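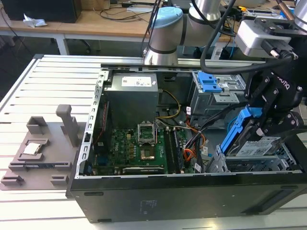 Cell 2 at the Kadside works, with a tower on the slatted table and the gripper at the drive cage.

The Maintenance Record

The Pidberg Recovery Authority required that every cell in its charge be attended by a named officer, and in January the name entered against Cell 2 was that of Seo-ah Kang. She received with the appointment a key, a grey dust coat and the maintenance record, which ran to 385 pages in the handwriting of her predecessor.

Ingegerd Bråten had retired to Strand. Her entries were correct in form. Each gave the hour, the fault, the remedy and the initials of the officer. On page 48 she had written: "Gripper hesitates at the blue carrier. Fingers cleaned. Fingers innocent."

Kang read this several times. The Authority's manual made no provision for innocence.

At 7 a.m. she performed the opening checks as prescribed. She brought the arm to its reference position, closed the fingers on the gauge block and compared the reading with the card. She ran her hand along the black cable to the camera, feeling for stiffness near the clamp, and tried each screw of the fixture tray. The processor sat squarely in its pocket. She released the arm to its work. It descended over the open tower, took hold of the carrier and hesitated.

The hesitation lasted as long as a person might take to recall a surname. Then the Venesent controller displayed a force warning, and the cell stopped.

She cleaned the fingers. She repeated the cycle and obtained the same result. The manual directed that the matter now be referred to the district office, where over 900 referrals were understood to be waiting. Kang turned instead to the later pages of the record.

"Table settles overnight when the heating goes off," Bråten had written, much further on. "Rear left foot. A quarter turn, no more. It will not thank you."

Kang knelt on the concrete with a spanner. The foot moved stiffly, then gave. She taught the approach point again from the beginning, lowering the arm in the smallest increments the pendant allowed, and stood back behind the yellow line.

The carrier came away on the first attempt.

She entered the hour, the fault and the remedy. The form had one line remaining — it was headed Remarks, and the Authority preferred that it be left blank. She considered it until the kettle in the next room had boiled and gone quiet.

"Fingers innocent," she wrote, and added her initials.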